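How to Wax a Wooden Tabletop (and Keep It Looking Good)

By Carleen Tuhiwai
April 2024

I bought my table at a yard sale and spent the first year being scared of it. Every glass got a coaster, every plate got a mat, and it still ended up with a dull patch where everybody parks their elbows. So I finally learned how to wax it properly, and now I do it twice a year and barely think about it in between. If you can butter toast you can do this!

One thing before you start. This is for tables that already have an oil or wax finish, or for bare wood. If yours has a thick shiny coat like varnish, wax will mostly sit on top and go streaky. Put a drop of water somewhere out of sight and leave it a couple of minutes. If the wood darkens under the drop, you're good to go. If the drop just sits there like a bead, you've either got varnish or plenty of wax already, and you can probably close this page and have a coffee.

What you need

A tin of paste wax (I use Surner, the clear one)
Mild dish soap and warm water
Very fine sandpaper, or a gray scrubbing pad
Three or four old cotton T-shirts, cut up
A free afternoon, with dinner planned somewhere else

My tin holds 125 grams and it has lasted me ages. My neighbor Nathalie Peeters swears by Femia, which smells of oranges and goes on a bit softer. Both are fine. I tried Steyn once and found it hard to buff out, but that was in February in a cold room, so maybe I'm being unfair to it.

Step 1: Clean it

Take everything off and wipe the table with a cloth wrung out in warm soapy water. You want the cloth damp, and you want to follow the grain. Then go over it again with plain water, because leftover soap makes the wax go cloudy. Dry it with a towel and leave it alone for an hour or 2.

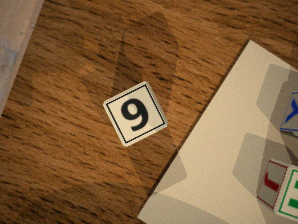 How long should I wait after washing before I put the wax on?
Give it at least an hour, and longer if the air is humid. I usually wash mine after breakfast and wax after lunch. If any part of the top still feels cool to your palm compared with the rest, it's probably holding water, so wait a bit more.

Step 2: Smooth the rough spots

Run your hand over the whole top with your eyes closed (I know, but it works). Anywhere that feels fuzzy or gritty, rub lightly with the fine paper, always along the grain. Don't lean on it. You're knocking off the fuzz, and if you press hard you'll end up with a pale dip that shows every time the sun comes in. Ask me how I know!

Wipe up the dust with a barely damp rag. I used to vacuum it with the brush attachment too, until I found a little scratch that I'm fairly sure came from the brush.

Step 3: Put the wax on

Fold a piece of T-shirt into a pad and scoop up a bit of wax the size of a grape. Rub it on in small circles, a section at a time, then finish that section with long strokes along the grain. Thin is what you're after. My first try, I slathered it on like frosting and the table was sticky for a week. The cat left footprints.

Do the edges as well, and the underside if you can face crawling under there. I do the underside every other time.

Leave the wax for 10 minutes. It should look hazy, a little like breath on a window.

Step 4: Buff

Clean cloth, long strokes, a bit of elbow grease. Turn the cloth over when it starts to drag. Crouch down and look across the top toward a window – that's the easiest way to spot the streaks you missed. I stop when I can slide a clean rag across with one finger.

If the wood was very dry, do a second thin coat the next day. Mine took 3 coats the first time and has only ever needed one since.

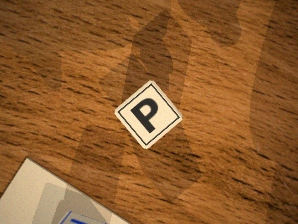
Can I use olive oil in place of wax if I've run out?
I wouldn't, as cooking oils can stay tacky and start to smell stale after a while. Food-grade mineral oil is a better stand-in, and most drugstores carry it. Rub in a thin layer, wait half an hour, wipe off the extra, and go back to wax when you've bought some.

Looking after it

Wipe spills when you see them. Skip the spray polish, especially the kind with silicone, which makes life miserable if you ever want to refinish. For white rings, try a dab of wax on a soft cloth and rub for a minute. Works on most of mine.

And lay your used rags out flat to dry, outside if you can, before you throw them away. Oily rags left in a wad can heat up by themselves and catch fire. I hang mine over the fence with clothespins.

Next up I'm doing the chairs, which are Sundov ones with all those fiddly spindles – wish me luck.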